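27 November 2023
By Roya Azimi

The tram lets you off at the wrong end of Dralora Square, or so I always think, because you come in past the bank and the bus shelters and have to walk the whole length of it before you get to the part worth seeing. I've made that walk for most of my life, first holding my grandmother's hand and lately holding a coffee, and I still slow down at the old well cover (it's set into the paving near the lime trees, and people park bicycles on it without a second thought).

The square began as a cattle market outside the town wall. Farmers from the Mava valley drove their animals in on the eve of a fair and slept in the inns along the north side, which is why so many of those houses have arches wide enough for a wagon. When the market moved out to the railroad, the inns turned into workshops and then apartments, and one of them, the yellow one with the crooked chimney, became the Urbonaitė bakery, where my mother bought rye bread every Saturday and complained about the price all the way home. 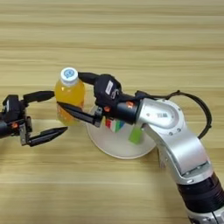 Why is the north side so much older than the south?

A fire took the south row one dry May, and the wind that night was blowing away from the inns. The town council rebuilt the south side in brick, one story taller, and set the new houses back far enough to leave room for a street.

Deividas Raudsepp, who restores windows and has worked on both rows, took me up to an attic on the north side this fall to show me the roof beams. They still have the carpenters' numbers cut into them, and he ran his thumb along each one as he talked, telling me about the timber that came down the Stimine River on rafts, and about the raftsmen, who sold the rafts too and walked home. I could have stayed up there all afternoon! He has 66 windows left to do on the square and says he'd like to finish them before his knees give out.

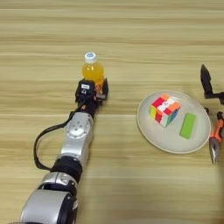
The fountain that moved

Older neighbors will tell you the fountain used to stand in the middle, and they're right. It was shifted to the east corner when the tram line was laid, a distance of 100 paces by my own stride, and for years afterward people went on saying "meet me at the fountain" and then waiting in the wrong place. My grandmother met my grandfather that way, or nearly didn't. She stood by the tracks for an hour while he sat on the stone rim in his good shoes, and each was quite sure the other had changed their mind. A baker's boy finally carried a message across, and she was still cross about it when I was a girl.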